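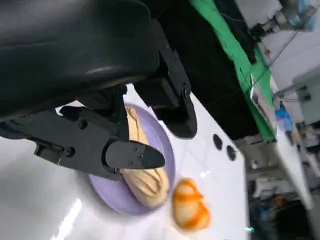

Seema Sisodia started her robot in January with a secondhand motor, a bench at the Lastavville shared workshop and a plan to spend no more than $800. She has spent $988, and she'll cheerfully show you the receipts!

The project is called Climach, and what she wants from it is breakfast. Picking up a block is one thing, but bread has folds and ridges, and a fingertip that comes down a little too far leaves a dent. So practice happens with a lavender plate, something bread-shaped on it and an orange-and-white bun off to the side, which makes a lovely awkward target because it's round and there's no rim to steady it.

Two hands make the whole thing more fun (and the wiring a lot worse). One reaches over the plate while the other goes for the bun, and Seema watches the gap between fingertip and crust like a soccer parent. 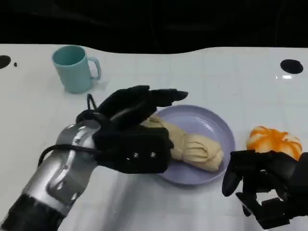

## Getting the fingers right

Her notebook is up to 79 pages, most of them on finger joints. Start with the screws, she says: check every one before a session, then move the hand slowly through its full curl with nothing under it. Only after that does the plate come out.

Next on her list is the teal mug. The handle worries her, and she can't wait to try it.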